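Jeans waist too big after washing, legs fine
Posted in Clothing Care and Repair

My jeans are a good fit in the leg but gape at the back of the waist. They are 98 per cent cotton and 2 per cent elastane. I wash them at 40 and line dry. Is there a way to shrink the waist alone, or do I have to sew? I have a basic Sial machine and have only done hems on it.

Privach53

Boil them. Worked on mine.

furkari_mends

Boiling shrinks the legs as well, and heat is bad for elastane. The cotton will also relax again after a day of wear.

Put elastic in the back of the waistband instead. Try the jeans on and pinch out the slack at the centre back. Unpick two short vertical slits on the inside layer of the band, one above each back pocket. Thread 3 cm wide elastic through with a safety pin, sew down one end, pull until the slack is gone, then sew down the other. Use a size 100 jeans needle and turn the wheel by hand over the belt loops. The back of the band will ripple when the jeans are off. It flattens out when worn.
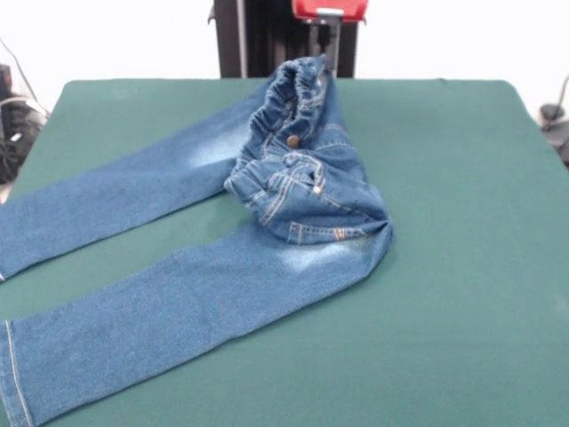 Gathered elastic waistband on blue denim, tan topstitching.

Check the width of your band before buying elastic. Some are narrower than 3 cm inside the stitching.

Brarno

Agree with the elastic. Wash it first, mine shrank in July and I had to redo one side.

brarno524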